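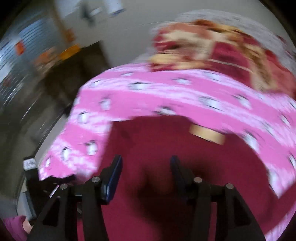 How to get a proposal onto the agenda at your soccer club's annual meeting

I've been a member at Bralholm for years, and for most of that time I thought the annual meeting was something you sat through for the coffee. Then the board moved our youth games to the Mamville field (a 70 minute drive for some families!) and I decided I wanted a vote on it. I had no idea how to get one, so I learned the slow way. My steps are below, and most of them should work at any members' club.

Step 1. Get the current bylaws. Ask the club office for them by email. The copy on our website was an old one, and I wasted a whole evening on it. Look for the parts headed "General meeting" and "Member motions."

Step 2. Find your deadline. Ours is four weeks before the meeting, and it means received, so don't drop it in the mail the day before. Our meeting is in August, when half the club is at the lake, so I started in June.

Step 3. Write one sentence. My first draft was a page and a half of complaining. The version that got accepted said: "The members ask the board to return youth home games to Bralholm for next season." Put your reasons on a separate sheet and keep that to one side of paper.

Step 4. Collect signatures. We need 80, all from paid-up members. Get extras, because a few people will have let their dues lapse and those get crossed off. Saturday games are great for this – parents are standing around anyway. Have everyone print their name next to the signature, please, I had some real scribbles.

Step 5. Hand it in and ask for a dated receipt. If the office is closed, email a scan and ask them to confirm.

Step 6. Check the agenda when it goes out. Mine was listed under "Other business," where you can talk but can't vote! I wrote back the same night quoting the bylaw, and it was moved by Tuesday.

Step 7. Ask about proxies. Some clubs let you carry a vote for a member who can't come, some don't. Ours allows one per person, on the club's own form.

If your motion has to do with money, check whether it needs two-thirds to pass. Ours didn't, but the dues one right after it did.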